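Speaker notes — "Can it do the bench yet?"
Rutgate makers' evening, May 10, 2024
Fatima Ogunleye

Start without the slides. Ask who has been promised a robot that folds laundry. Wait for the hands. Then ask who owns one.

My position, so they can argue with it later: machines are good at the middle of a chore and poor at both ends. Fetching, lining up, noticing the part is the wrong way around — that's most of my day at Gandico, and it's the bit the sales videos skip.

Dishwasher point, keep it short. It washes. I still scrape, load, unload, and find the spoon.

Now the bench job. Small parts, a clamping fixture, a tray, a plate with blocks and pegs. All rendered, so remind them simulation is the easy version. Let people look before talking. 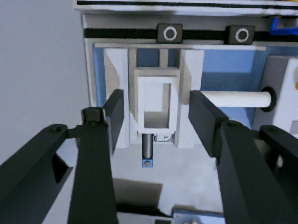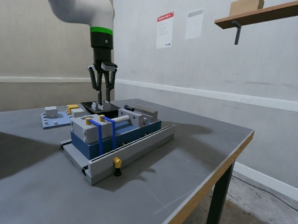 Bench simulation: arm, gripper, fixture

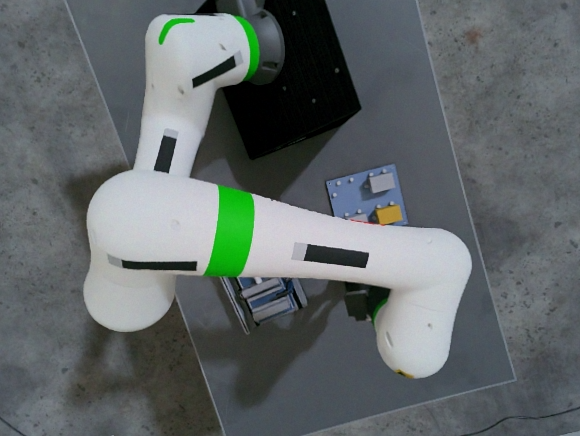
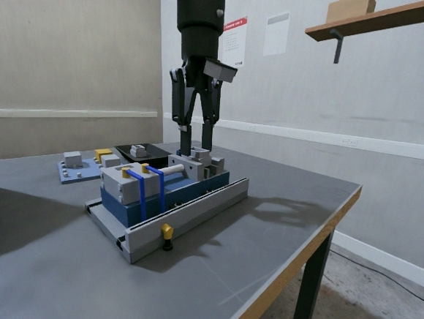

Ask the room how long a new hire would need to learn this. Somebody will say an afternoon. I'd say less, if you let them drop a few.

Then the Anozie quote. They priced a cell for us at 338 hours of setup, and 295 of those were for fixtures and testing. Read both numbers slowly. My question to them was what happens when the supplier changes the part by a hair. The answer was another visit.

Be fair here — the Jiton people will be in the second row. Same part, same spot, all night long: buy the robot. I would. My complaint is with the word "general."

If someone brings up robot vacuums: mine needs the floor picked up first. Guess who picks it up.

Skip the wages section if we're past the halfway mark. Don't get drawn into the humanoid thing, it eats the whole Q&A.

Last ask: bring one boring job from your own shop to the June meeting, with the steps written down, including the ones you do without thinking. We'll mark which steps a machine could take today and what it would cost to get there.

Questions. Repeat them into the mic.

Contact the Rutgate organizers | © 2024 Rutgate | Back to top
This site uses cookies. Accept | Settings
2 comments · 2 shares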